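Speaker notes: Sorting small things at the table
Clatbridge craft and hobby afternoon, 20/01/2019

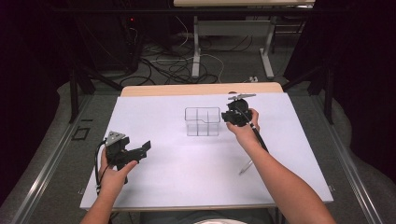
Welcome people in. Tea is at the back and stays there until the break. Tell them the talk is 5 short parts and that questions are fine at any point.

Start with the problem. Most of us have a drawer or a tin where the small things go. Pens, beads, clips, screws, spare buttons. The tin gets full, so we get another tin. When I cleared out my own sewing and mending things in October I tipped everything on to one tray and counted it for this talk. There were 368 separate pieces, and 189 of them were buttons. I had bought a card of shirt buttons the week before.

Pause here. Ask who has done the same. There are usually a few hands.

Part 1. The surface

Clear the table first. I mean clear it completely, including the fruit bowl. If you work straight on the wood, brown and dark things vanish against the grain and pins get into the joins. Put something flat and white down. A white board is good, or the back of a roll of wallpaper taped at the corners. Small pale things are the exception, and for pearl buttons or clear beads I swap to a dark tea towel.

The board should cover most of the table but leave a bit of wood at the far side. I keep my glasses case and the lid of whatever I'm emptying there.

Part 2. The box

Talk about clear boxes with compartments. The main thing is being able to see into them from the side as well as the top. Stand the box in the middle of the board, towards the back, where both hands can get to it. People tend to put it off to one side and then spend the afternoon reaching across themselves.

Open-topped or lidded? Open-topped for anything you use every day and keep in one place. Lidded if it travels. I had an open one in the car once and I was finding sequins under the mat until the car was sold.

Say something about sizes. A divided box from Morkitz is what I use for buttons, because the dividers come out. The Wullus ones are deeper and suit pencils and brushes better, but the dividers are fixed. No need to buy either. An ice cube tray does the job for beads, and a cutlery tray does it for pens.

Hand the two boxes round now. Ask for them back before the break.

Part 3. Order of work

Big things out first. Take out anything longer than your finger: pens, crochet hooks, knitting needles, paintbrushes. Lay them flat on the board near you, all pointing the same way if you can be bothered. They go in last, in the long compartments, and if they go in first everything else gets caught underneath.

Then the middling things. Then whatever is left at the bottom, which will be mostly fluff and one earring.

Work in small handfuls. A heap in front of you is slow going, and it rolls. I take what would fit in an egg cup, spread it, sort it, and take the next lot.

Use both hands. One steadies the box and the other puts things in, or both pick up and you take turns. Light boxes slide about on a smooth board, so a square of non-slip mat under the box helps. (Show the mat. Cut from a roll meant for kitchen drawers.)

Part 4. Labels, or no labels

I don't label clear boxes. Others in the Debnath Road group do, and theirs look very smart. My view is that if you can see the contents, the label is one more thing to keep right. For tins and anything you can't see through, label the front edge and leave the lid alone, as lids get swapped.

Someone will ask about a "miscellaneous" compartment. Allow one. When it's full, sort it or throw it out.

Part 5. How long to give it

90 minutes is plenty for one sitting. After that you start putting things in the wrong place and getting cross. If the tin isn't empty, put the lid back on and leave it for another day.

Sit down for it, with the table at elbow height. Light from the side is kinder than a bulb straight overhead if you're sorting anything shiny.

Break for tea. Collect the two boxes and the mat.

After the break: each table gets a mixed bag, a white board and a divided box. Let them get on with it and walk round. If the far table finishes early, there is a second bag under the coats, the one with the press studs in it.

Spare boards go back in the cupboard flat, with the long edge down.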